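Right then, it's been a while and a few of you have been asking how the two-armed thing in the workshop is getting on, so settle in, I've made a pot of tea and this is going to be a long one. (1)

For anyone new: I share a workshop behind the old Memar building with a handful of other people who like making things. There's a lathe, a kiln that isn't mine, a very good kettle, and since the spring a white table with two small robot arms on it that I've been putting together in the evenings. (2)

The arms started life as a kit from Skandora, second-hand, with one elbow motor missing and a bag of screws that belonged to something else entirely. I won't go through all that again, it's further down my page if you want the whole sorry tale of the elbow. (3)

What I've been doing since is teaching them to handle soft things. Blocks are lovely, blocks stay where you put them. I had them stacking blocks by the end of the first month and was terribly pleased with myself. Then Natsumi asked whether they could open a freezer bag. (4)

Natsumi Kikuchi is on the bench next to mine. She makes seed packs for the allotment swap every year, and that means hours of opening little zip bags, tipping seeds in and closing them again. She wasn't being cheeky, she really did want to know! And I said oh yes, I should think so, give me a week. (5)

That was in July. (6)

So, what's hard about a bag. The first thing is that it's see-through, and my poor camera has a dreadful time with it. On a white table under the workshop lights you get a lot of sparkle off the plastic and not a great deal else. The software kept deciding that the shiniest wrinkle was the edge of the bag and going for that with enormous confidence. (7)

I tried a dark mat. I tried turning off half the lights, which made me very unpopular with the chap using the scroll saw. I tried a lamp with tracing paper over it, and that did help a bit, but then the arms threw bigger shadows and the software got interested in those. (8)

In the end it was Urmas who sorted me out. Urmas Bite comes in on Friday evenings to fettle clocks, and he stood there with his glasses pushed up watching me swear at a screen, and he said why are you looking for the bag, why don't you look for the zip. (9)

I'd been buying bags with a clear zip, you see. The very next morning I went and got a box with a green one. Same sort of bag in every other way as far as I can tell, but now there's a nice bright line for the camera to find, and once you know where the line is you know where the top of the bag is and which way round it's lying. I felt such a fool, and also I was so happy I rang my sister. (10)

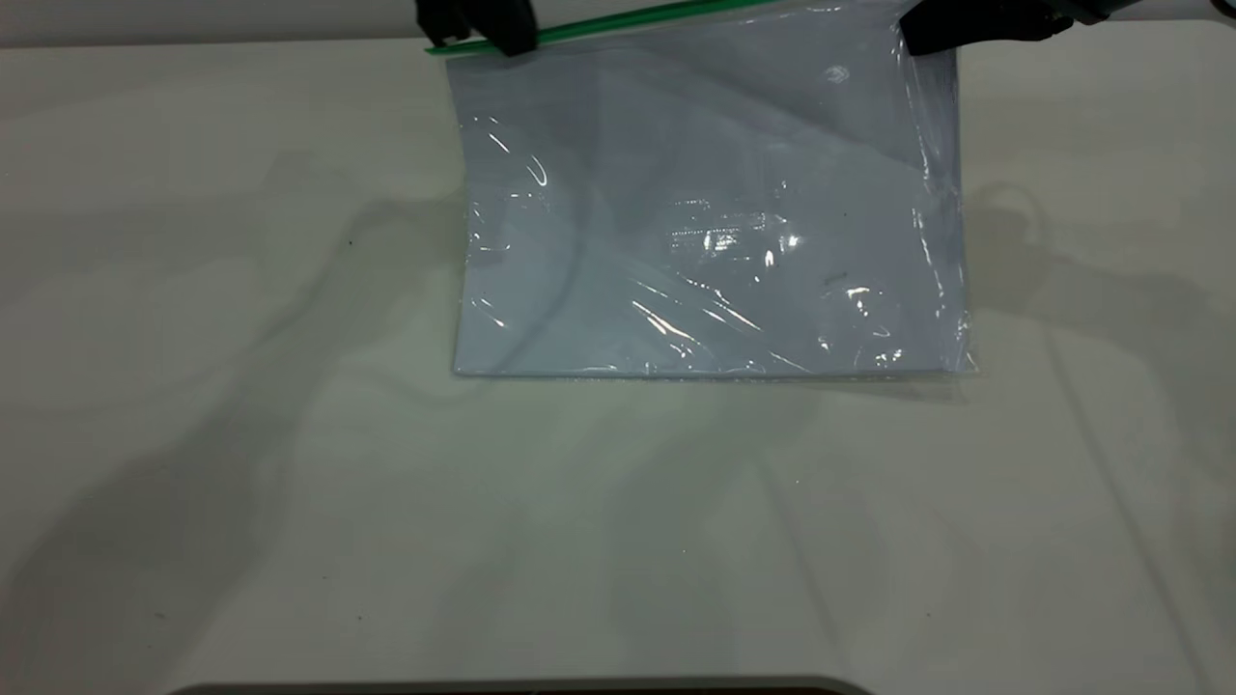 The grippers themselves took some thinking about too. The ones that came with the kit had hard smooth tips and they just skated off anything thin. I made new fingers, squared off at the ends, so that there's a proper flat bit to pinch with. The corners needed a touch of filing so they wouldn't nick the film. (11)

I'm on my 13th pair, if you count the ones that went in the bin before they ever touched a bag. The fifth pair looked gorgeous and were no use whatever. Some day I shall make them into a Christmas decoration. (12)

The other trouble is getting hold of the thing in the first place. A bag lying flat on a table has no thickness to speak of, so the fingers have to come right down to the surface and close just above it. Too high and they pinch air. Too low and they push on the table and the arm sulks and switches itself off. There's a gap in between where it works, and that gap is smaller than I would like. (13)

I wrote a little routine where each arm comes down slowly until it feels the table, then backs off by a hair. It makes the whole business look very thoughtful. People who wander past say it's like watching somebody try to pick up a contact lens. (14)

Then there's pulling. With one arm at each end of the zip you'd think it would be simple enough to keep the top edge straight, but the two arms don't quite agree on where the table is. The left one believes the world is slightly lower than the right one does. I measured it all again with a borrowed gauge from Hayashi, the tool hire people by the station, and got it a good deal closer. (15)

If they pull apart too hard the bag slips out of one hand and goes shooting off after the other. If they don't pull enough the zip sags in the middle, and then the next step hasn't got anything firm to work on. Somewhere between those is a tension that feels right when I do it with my own fingers and that I've had no end of bother putting into a number. (16)

I've been keeping a tally in the back of the workshop diary, in pencil. Over the whole of last week I did 109 goes at getting both corners held and the top edge straight, and 71 of them came good. I was over the moon with that. The week before I'd stopped counting the failures on account of my mood. (17)

You'll notice I haven't said anything about opening it. Well. Holding the bag is one job and opening it is another, and I'm still up to my neck in the second one. (18)

My plan is this. Once the top's held, one arm lets go, comes back in and takes hold of only the upper layer of plastic just below the lip, while the other keeps hold of its corner. Then a gentle peel. When I do it by hand I rub the layers between finger and thumb without even thinking about it, and that little rub is the bit I can't seem to copy. (19)

Things I've tried for the rub: rubber tape on one finger only. Rubber tape on both. A bit of washing-up glove. A slow wiggle from side to side. A fast wiggle, which sounded like a wasp and brought people over from the other end of the building to ask if everything was all right. (20)

The washing-up glove is the most promising so far, and Natsumi has very kindly given me the other one of the pair. (21)

Somebody asked last time why I don't just put a suction cup on it. You can, and I dare say it'd be quicker, and if I were doing this for a living I probably would. But I'd like the same two hands to be able to do lots of jobs round the table without me changing bits over every time, and besides, I've made all these fingers now. (22)

Somebody else asked what it runs on. It's an old desktop that used to do the accounts at my brother-in-law's place, with a controller board from Votalia that I bought for a different project and never used. The board is very patient with me. The fan on the desktop isn't well, and I can hear it from the car park. (23)

Costs, as I know a couple of you are thinking of having a go. The arms were the big expense and I got those cheap on account of the elbow. After that it's been plastic for the fingers, tape, a few connectors and nearly 2 boxes of bags. You could start with one arm and have plenty of fun. If I were starting over I'd bolt the table to the wall first and do everything else afterwards, as mine had a wobble I blamed on the motors for ages. (24)

Oh, and keep the table clean! I wipe mine down before each session and there are always specks on it again by the time I've found my glasses. Sawdust from the other benches mostly, I think. The fingers pick it up and then they don't grip as well, so I give those a wipe too. (25)

A word on shadows for whoever it was that wrote to me about their camera losing things. Mine have soft shadows going every which way from the ceiling lights, and I've given up trying to get rid of them. What worked for me was telling the software to care about colour first and brightness a long way second. Happy to send you the settings, just drop me a message. (26)

Next job is a proper go at the peel with the glove fingers, and I want to try starting from one end of the zip where it feels a bit looser to me. Urmas reckons the middle. We've got a packet of ginger biscuits riding on it. (27)

Natsumi has pointed out that the seed swap is coming up and that she's going to do this year's packs by hand, as usual, thank you very much. I've been given the job of writing the labels. My handwriting is worse than the robot's. (28)

If any of you have worked with thin plastic or film, packaging people especially, I'd dearly love to know how you get two layers apart when there's nothing to hold on to. I've had one suggestion involving a puff of air from an aquarium pump and I'm rather taken with it. Does anyone have one going spare? I can collect, and I'll bring biscuits if I've still got them. (29)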